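Compte rendu - réunion de suivi de la collecte, projet Somville
26 mars 2023
Présents : Felista Tanui, Josphat Kimaro, Eylül Kurtuluş. Excusée : Kanini Rotich.

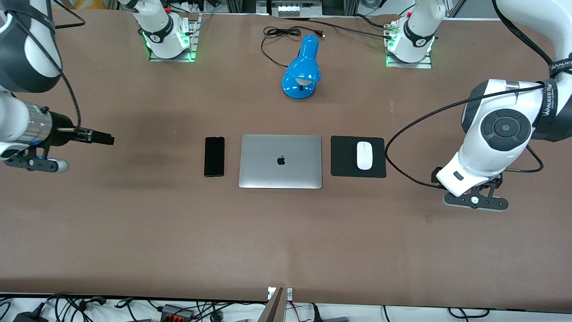

1. Avancement
Le jeu compte 1 067 épisodes validés pour la tâche « bureau » (téléphone, ordinateur portable, souris sur tapis, lampe bleue). Josphat en a écarté 7, arrêtés avant la fin de la consigne.

2. Disposition de départ
Le téléphone, le portable et le tapis restent alignés au centre, la lampe derrière. Eylül demande que l'on varie davantage la position de la lampe - le modèle semble s'y repérer. Accord pour 300 épisodes supplémentaires avec la lampe déplacée.

3. Annotation
Felista trouve les consignes trop longues. On passe à une phrase par épisode, verbe à l'infinitif. Les anciens libellés ne sont pas repris.

4. Divers
Câbles au bord de la table : à regrouper avant la prochaine série (Josphat). L'envoi des données à Reteck attend la relecture de Kanini.

Prochaine réunion : à fixer par Felista.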